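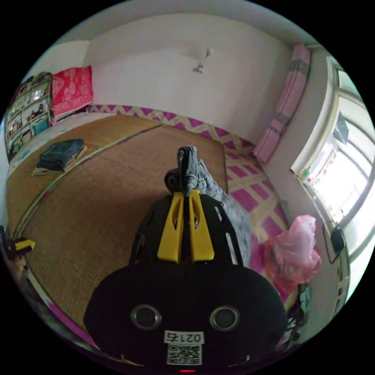 A piece of gray, fuzzy fabric with one end twisted.

Why is some cloth fuzzy?

Look closely at a sweater or a soft blanket. The fuzz is made of tiny threads called fibers. Many of them are thinner than a hair.

To make cloth, people twist fibers into yarn. Then the yarn is woven or knitted. Smooth cloth has most of its fiber ends tucked in. Fuzzy cloth has lots of ends sticking out.

Some factories make fuzz on purpose. Rollers covered in small wires brush the cloth and pull the ends up. This is called napping.

Fuzzy cloth feels warm because air gets trapped between the fibers. Heat moves slowly through still air, so your body stays warm on a cold November morning.

Try it: rub a cotton ball between 2 fingers and twist it. Can you make a short piece of yarn?

Next page: Where does wool come from?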